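Ralludik hand-held gripper group
Minutes of the September fault review

Present: Nuwan Marikar (chair), Obaidul Patwary (minutes), four others who asked for their biscuits to be noted. Noted.

1. Minutes of the last meeting
Agreed, apart from the spelling of Lodari, which is now wrong in a different place.

2. Contact warning on the Gidness gripper
The warning should sound when a hand comes near the fingertips. During the pressing task at bench 9 it stayed silent throughout, then went off in its case over lunch. Nuwan Marikar reminded the meeting that the task involves a gloved hand going down on to a white surface, and that a warning is most useful before the hand gets there.

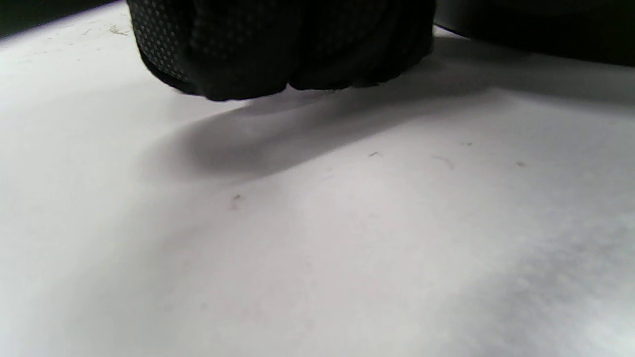
Obaidul Patwary objected that the warning had never been tried with black gloves at all, only bare hands, and that passing it as safe on that basis had been cheerful at best. He wished this minuted. He is also writing the minutes.

The log holds 197 entries for the session. All of them read "clear". The meeting did not find this reassuring.

Action: NM to repeat the trial with black gloves and with bare hands, 20 runs of each, gripper motor isolated.

3. Stop button
The button works. The label beside it says "start". Maglaya supplied the labels and have offered to send 100 more of the same. Declined with thanks.

Action: OP to make a label by hand, legibly.

4. Specks on the work surface
It was asked whether bits on the white surface could be upsetting the sensor. Opinions differed at length. There are small dark specks on it and what may be a hair, and they were there to be seen with the glove pressed down.
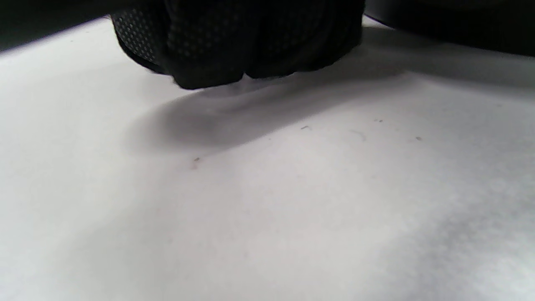

Reading time: 2 minutes

The surface is to be wiped before each run and the wiping written down. A request to have the cloth calibrated was taken as a joke and not put to a vote.

5. Use until further notice
No powered closing of the gripper with a hand in reach, whatever the warning says or fails to say. The Lodari unit has the same sensor and is under the same rule.

6. Any other business
The kettle trips the same socket as the charger. Held over.

Meeting closed at 4.20 pm. Next meeting once item 2 is done.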